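The arms had come to Zellham in June, in the back of a van from Ristuvbridge, and by the time my aunt let me into the laundry to see them she had stopped calling them the arms and started calling them the girls. She had folded shirts in that room for most of her life. She could do a T-shirt in 2 seconds flat, a thing she would show you at weddings if you didn't stop her, and she had agreed to sit beside the table and mark down on a clipboard how each one went.

"They're paying me to drink coffee," she said, and pulled out the other stool for me.

I had expected something quick. I'd seen the Clostier films, everybody had, with the music and the neat white stacks going by. What I got was a slow business of reaching and pinching and letting go, and my aunt leaning forward every time as if she were watching a toddler on a staircase. The black tabletop with its white veins had been her idea, or so she claimed. It reminded her of a hotel bar in Hattar where she'd once been very happy.

"Come on, sweetheart," she told the gripper. "Find the hem. It's right there, find the hem." 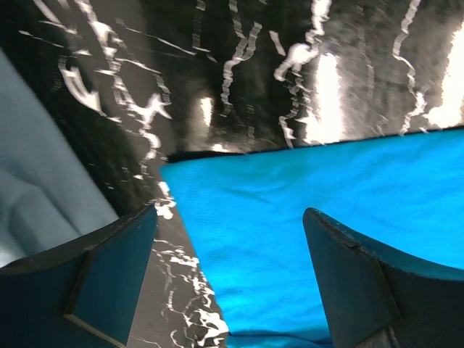
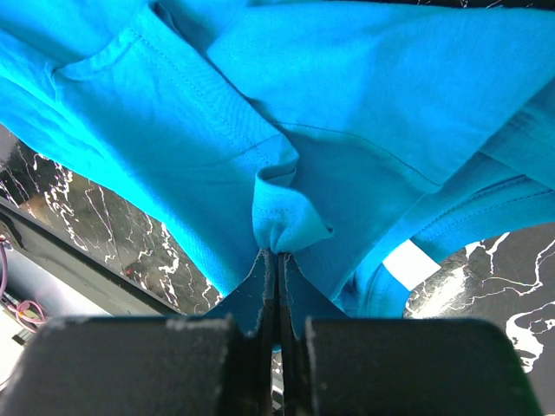

*Bright blue on the black marbled tabletop, and two dark fingers to do the work.*

It got hold of a bunch of cloth, a small pinch of it, and my aunt sucked her teeth. She held her own hands up in front of her and worked her thumbs against her fingertips, very softly, the way you'd test flour.

"It's got hold, I'll give it that," she said. "But it doesn't know what it's got hold of. Is that a sleeve? Is that the tail? I know before I've picked it up, and don't ask me how, because those two boys with the laptop asked me for a whole afternoon and I was no use to them at all."

She turned the clipboard around so I could see. They had tried 345 shirts so far, and she'd put a check beside 198 of them. I said that seemed pretty good. She said it depended who was wearing the rest, and then she looked a little sorry, and reached over and patted the edge of the table.

"Last month it was mostly crosses," she said. "You should have seen the towels."

They were meant to get to 600 before the van came back. I asked her what would happen to her stool after that, and she took her time answering, blowing on coffee that had surely gone cold. Then the arm started to move again and she waved at me to hush, and picked up her pencil.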